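5.3 Handling cables and connectors with two arms

This section applies to Winar dual-arm stations running the Kastumach task library. Read section 5.1 (Stop functions) first.

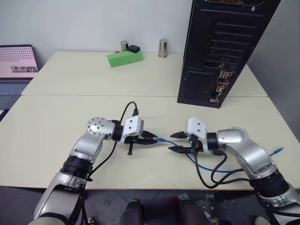

Cable tasks put more demands on the station layout than tasks with rigid parts. A cable has slack, and the slack goes where it wants. The operator must know where the full length of the cable lies before motion is enabled, including the part that neither gripper is holding. With a blue Ethernet cable held at one plug in the left gripper, for instance, the run can loop down under the right gripper and leave the second plug standing well off to the side, next to the right arm. The right arm's own cables also droop in loops near the table and must be treated as part of the same hazard. Keep the two apart at all times.

Before you start

1. Confirm that both arms are in HOLD and that the speed override is set to 50 percent or lower.
2. Check the seam if the work surface is made up of two tables. The tops must be level with each other. A plug dragged over a raised edge can be pulled out of the fingers.
3. Move loose parts that are not used in the task out of the shared zone. The shared zone is the area both grippers can reach, as set in Layout > Zones.
4. Clear the floor within reach of the base. Packaging film and bags are to be removed before the shift and after every unpacking.
5. Inspect the cable. Do not use a cable with a cracked plug, a broken latch or a cut jacket.

Note: Computers and laptops may stand on the far table if they are outside the shared zone. Mark their outline as a keep-out volume, and add a margin for any connectors on the rear panel.

Gripping the plug

6. Present the plug to the first gripper with the latch facing up. Grip the body of the plug. Do not grip the latch.
7. Set the grip force to level 2. Raise it only if the plug turns in the fingers during the pull check.
8. Run Pull Check from the Cable menu. The arm moves back a short distance and reports slip.
9. Bring the second arm in at low speed. Leave a gap between the two sets of fingers until the second grip point has been confirmed on the screen.

CAUTION: Do not reach between the grippers to straighten a cable while either arm is enabled. Press HOLD, wait for both status lights to turn amber, then use the hook tool.

CAUTION: If a loop passes under a gripper, do not lower that arm. Raise it, clear the loop and repeat step 8.

Records

Sites following the Zinik handling rules log each failed pull check with the cable type and grip force. The Guimarães site also logs the position of the free end – this is optional elsewhere.

See 5.4 for seating the plug in a port.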